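Stokalden 20 NMR Tube Washer

The Stokalden 20 is a vacuum-driven washer for NMR sample tubes. It holds 20 tubes upside down over individual rinse needles, pulls solvent up through each one, and drains the waste into a closed bottle. It's made by Clelteo at the Flustville plant and is meant for teaching labs and shared spectrometer rooms where used tubes pile up faster than anyone wants to rinse them by hand.

The washer takes standard 5 mm tubes in 7-inch and 8-inch lengths. Tubes with a 3 mm diameter need the narrow needle plate, sold separately. The body is glass-filled PTFE and the needles are stainless steel. There's no motor and no electronics. You supply house vacuum or a diaphragm pump, and a trap if your pump needs one.
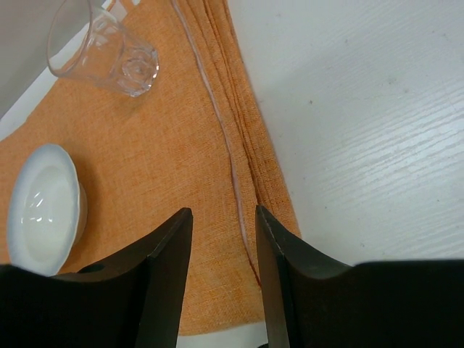 Can I run it with fewer than 20 tubes loaded?

Any number will work, but each empty position must be closed with one of the supplied plugs. An open position leaks air and the rest of the tubes will rinse poorly. Plugs are reusable and can be cleaned with acetone.

The solvent reservoir holds 2,000 mL. Acetone, methanol, ethanol, and water are all fine. Chloroform and dichloromethane can be used for short rinses, but they'll swell the standard seals over time, so order the perfluoroelastomer seals if you use them daily. Don't use the washer with chromic acid or with any strong oxidizer. If you have paramagnetic residue that won't rinse out, soak the tubes first in dilute nitric acid, rinse them with water by hand, and then load them.
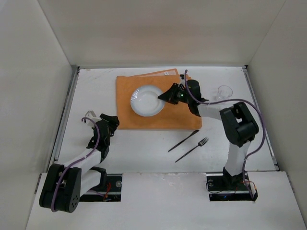

Drying is the step that ruins the most tubes. Don't bake precision tubes upright in a hot oven, and don't leave them leaning in a beaker, as the walls can bend enough to spoil the spinning. Pull air through the washer for a few minutes after the last rinse, then lay the tubes flat. A smooth tray is best. If all you have is an ordinary dish, set it on a folded towel, the way the white plate sits on the orange one in the photo, so that it doesn't slide around on a slick bench. Tubes should lie fully within the tray and shouldn't cross each other.

Check the seals once a month. A seal that has gone flat or shiny should be replaced — a slow rinse is usually the first sign. Seals come in packs of 48, which is enough for two full changes with a few left over. No tools are needed. Lift off the needle plate, push the old seals out from below, and press the new ones in by hand.
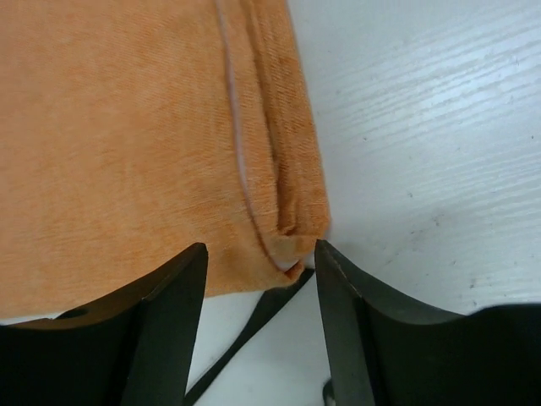
Folded orange cloth on a white wood-grain table.

The washer weighs 19 pounds with the reservoir full of water. Place it inside a fume hood on a level surface, with the waste bottle lower than the needle plate. Inlet and outlet barbs fit 3/8-inch tubing.

In the box: washer body, 5 mm needle plate, reservoir, waste bottle with cap, plugs, one set of standard seals, printed instructions. Vacuum tubing is not included.

Orders are filled through Langlois. Those placed before noon on Wednesday ship the same week.

Related items
Stokalden narrow needle plate, 3 mm
Standard seals, pack of 48
Perfluoroelastomer seals, pack of 48
Spare position plugs
Clelteo flat drying tray
Clelteo tube caps, assorted colors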